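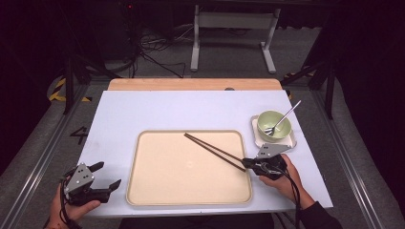
*Chopsticks in the right gripper, left one open. Fork's parked in the bowl.*

**Right gripper lets thin things roll. Pads, cable or me?**

Posted by **Sofia Psarras**

Hi all, hoping someone with the same sort of station can help. I look after station 4 at our Budunton site, a tabletop cell with two hand-held grippers, black ones with the perforated metal plate on top. We use them for table-setting and clearing tasks. Bowls and trays are no drama at all, but chopsticks and the fork handle slowly roll in the right gripper once I tilt my wrist past a certain point. Left one holds them fine.

So far I've wiped the jaws with isopropyl, re-zeroed both grippers and swapped the right one's pads for a new pair in August. It was better for 2 days, then back to rolling. The log shows the closed position reading 18 counts off where it sits on the left. Is that enough to matter? I've also got the cable running down past my hand and I do wonder if it's tugging a bit.

---

**Manikandan Reddy**

Change the pads again, you probably got a bad pair.

---

**Rekha Menon**

Hi Sofia! I had pretty much this on ours at Lilby and went through seven pairs of pads before I looked at anything else (don't be me). 18 counts is plenty when the thing you're gripping is as skinny as a chopstick. A bowl rim wouldn't care.

What I'd do, in this order:

1. Power the gripper down and unplug it.
2. Take the top plate off and check the screws underneath. Mine had backed out far enough that one jaw sat a hair low, so the tips met on an angle.
3. Nip them up evenly, a bit at a time, and put the plate back.
4. Close the jaws on a strip of printer paper and tug it. Do it at the tip, the middle and the back. It should drag the same in all three spots.
5. Then re-zero. If you zero with a crooked jaw you just save the crookedness, and I suspect that's what happened to you.

On the cable, give yourself a loose loop and tape it to your sleeve near the elbow. Ours pulled whenever I reached for the far corner and I'd been blaming my grip for weeks.

---

**Ashwin Rajan**

Second the paper test, we do it every Sunday before the week's runs. I'd only add to check the spare pads are the same thickness as the old ones. We had a mixed bag of them once, and you can't tell by eye, you need calipers. Also, what's your cycle count on that gripper? Ours started drifting at over 423 hours, so it might just be due for a strip and clean.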